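チケット 341:傾斜台座への接近動作で保護停止がかかる(シミュレーション環境)
状態:解決済み 分類:運用ルール/接触作業 起票:Neelam Bhatia 担当:Fuseini Gbeho 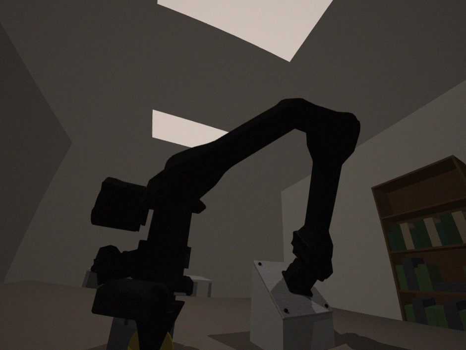
起票内容(Neelam)

Suten セルのシミュレーションで、台座の傾斜プレートに向けてアームを下ろす動作を流すと、プレートに届く直前で保護停止に入ります。毎回ではありません。同じプログラム、同じ初期姿勢で流しても、通るときと止まるときがあります。

社内の接触作業ルール(Penitov 版)では、接近の最終区間は「面の法線方向に、低速で、力の上限を設定したうえで」行うことになっています。自分ではそのとおり書いたつもりです。どこが外れているのか見てもらえると助かります!

環境メモ
・シミュレータは先月のビルドのまま、更新なし
・プログラムは Leinonen 案件からの流用、傾斜台座用に教示点だけ差し替え
・停止時のメッセージは「外力しきい値超過」
・実機ではまだ流していません

返信 1(Fuseini)

起票ありがとうございます。実機に持っていく前に出してくれたのが本当にうれしいです。こういうのはシミュレーションで止まってくれるのが一番いいので。

まず三点教えてください。
・最終区間の座標系はワールドですか、プレート基準のワーク座標ですか
・ツール重量と重心は Leinonen 案件の値のままですか
・力の上限はどの時点で有効にしていますか

返信 2(Neelam)

座標系はワークにしたつもりでしたが、開いてみたら最終区間の一行だけワールドのままでした。流用元の作業面が水平だったので、Z 方向に下ろすだけで法線方向と一致していたんですね。傾斜面だと当然ずれます。

ツールの値は流用元のまま。力の上限は、接近点に着いたあとの命令で有効にしています。設定は 100 N です。

返信 3(Fuseini)

見えてきました! ルールの条文と並べて整理します。

4.1 最終区間は作業面の法線に沿わせること。
ワールド Z で下ろしているので不適合です。面が傾いていると指先の片側が先に当たり、横向きの力が出ます。

4.2 ツールの質量と重心は、使用するハンドごとに登録すること。
流用値のままなので不適合。外力の推定は自重分を差し引いた残りなので、ここがずれていると、何にも触れていないのに力が出ているように見えます。

4.3 力の上限は、接近を始める前に有効にすること。
これも順番が違います。接近点への移動と先読みが重なると、上限が効き始める位置が実行のたびに変わることがあります。通ったり止まったりするのは、ここが怪しいとにらんでいます。

お願いがひとつ。三つまとめて直さず、一つずつ直して、そのつど流してください。まとめて直すとたぶん通るのですが、どれが効いたのか記録に残らないんです。

返信 4(Neelam)

一つずつ試しました。

手順 A:最終区間をワーク座標に変更
止まる頻度は下がりましたが、まだ止まります。力のログでは横方向の山がほぼ消えました。これだけでも見ていて気持ちがいいです。

手順 B:ツールの質量と重心を登録し直し
自由空間を動いている間の外力表示がゼロ付近に落ち着きました。以前は腕を伸ばすだけで値が浮いていて、そういうものだと思い込んでいました。停止はまだたまに出ます。

手順 C:力の上限を接近開始前に移動
止まらなくなりました。続けて流しても、しきい値まで余裕があります。

ひとつ質問です。手順 A の前に、しきい値を上げて様子を見ようかと一瞬考えました。シミュレーションの中なら構わないでしょうか。

返信 5(Fuseini)

きれいな切り分けです。手順 B のログはそのまま新人向け資料に使いたいくらい!

しきい値の件は、シミュレーションでもやらないでください。ルール 2 章に「保護機能の設定値を、停止の解消を目的として変更しない」とあり、対象には仮想環境も入っています。シミュレーション用の設定ファイルは実機にそのままコピーできる形なので、緩めた値が残っていると一緒に運ばれてしまいます。Clatmont のセルを立ち上げたとき、まさにそれで受け入れ前の差分確認に引っかかりました。

原因調査でどうしても値を動かしたい場合は、設定ファイルを別名で複製し、チケットに元の値と変更後の値を書いて、調査が終わったら複製を削除します。

返信 6(Stavros Halilović)

横から失礼します。ルールの管理担当です。やりとりがとても面白かったので口を出させてください。

4.3 の書き方、読み返すと「接近を始める前」がどこなのかはっきりしません。接近点に着いた時点なのか、接近点へ向かう移動の前なのか。Neelam さんは前者で読んだのだと思いますし、そう読めてしまう文です。次の改訂で次のように直したいです。

改訂案 4.3:力の上限は、接近点へ向かう移動命令より前の行で有効にし、有効になったことを状態信号で確認してから移動命令を実行する。

流用プログラムについても項目を足します。

追加案 4.6:既存プログラムを流用する場合は、最終区間の座標系、ツール登録、力の上限の位置を、流用先で一行ずつ確認し、チケットに記録する。

返信 7(Neelam)

改訂案に賛成です。まさに「接近点に着いてから」と読んでいました。状態信号の確認もプログラムに入れて、もう一度流しました。問題なしです。

4.6 には、接近開始時の姿勢の確認も入れられませんか。今回は肘が高い位置にあって手首を斜めに下ろす形なので、姿勢が変わると手首の余裕がかなり違ってきます。

返信 8(Stavros)

いいですね、入れます。文面は Shanti Nishad さんに見てもらってから回覧します。

クローズ時の記録(Fuseini)

原因:流用プログラムの最終区間がワールド座標のまま、ツール登録が流用元の値、力の上限の有効化が遅い。この三つの重なり。
対応:手順 A、B、C を適用。状態信号の確認を追加。
保護設定の変更:なし
再現確認:修正後に 6 回連続で流し、停止なし。
実機への展開:低速モードでの確認を別チケットで実施。立ち会いは Benedikt Brunner さん。
残件:4.3 の改訂、4.6 の追加(3 月版に入れる予定、担当 Stavros)

追記(Neelam)
手順 B の前後の力ログを共有フォルダに置きました。縦軸をそろえてあるので、並べて開いてみてください。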